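Switching from coffee to tea, month two

6/29/17

I stopped drinking coffee in May. My doctor didn't tell me to. I was up to five cups a day and sleeping badly, and I wanted to see what would happen.

The first week was headaches. I expected that and planned for it by doing it when work was slow. By day nine they were gone. I was still tired in the afternoons for a while after that, and I went to bed early a lot.

What I missed was having something hot to carry around, so I started on tea. I had never paid attention to tea. My mother kept one box in the cupboard for when people were sick and that was all I knew about it.

I made it wrong for a long time. I was leaving the bag in until the cup was empty, and the last third tasted like a wet fence. Efraín Valderrama at work finally asked me how long I was steeping it and I said I wasn't timing it. He told me three minutes for black, two for green, and let the kettle sit a bit before pouring on the green. I set a timer on my phone now. It made more difference than buying better tea did.

I did buy better tea, though. There is a shop called Benavides across from the bank, and I went in and told the woman I used to drink dark roast. She sold me a smoky one that I couldn't finish and a plain breakfast blend that I have bought twice since. The breakfast blend costs $2.60 more than the supermarket kind. I can live with that.

The kettle is a Flalitz. It's loud and the lid sticks, but it shuts itself off. I looked at one with temperature settings and decided I didn't need it.

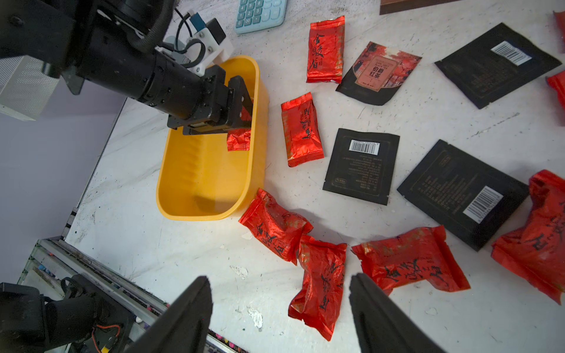 Caffeine is the part I get asked about. I still have some, two cups of black in the morning and one green after lunch, nothing past 2:00. I tried going without any for four days and was in a bad mood for all of them, so I went back. I fall asleep faster than I did in the spring. I still wake up at 5 some mornings, so that wasn't the coffee.

I've had coffee twice since I quit. Once was at my sister's, where it was already poured, and once at the airport. The one at my sister's was very good. The airport one made my hands shake and I threw out half.

Next I want to try making iced tea in a pitcher overnight in the fridge. If anyone has a ratio that works for a two-quart pitcher, leave it in the comments. The one I found online came out too weak.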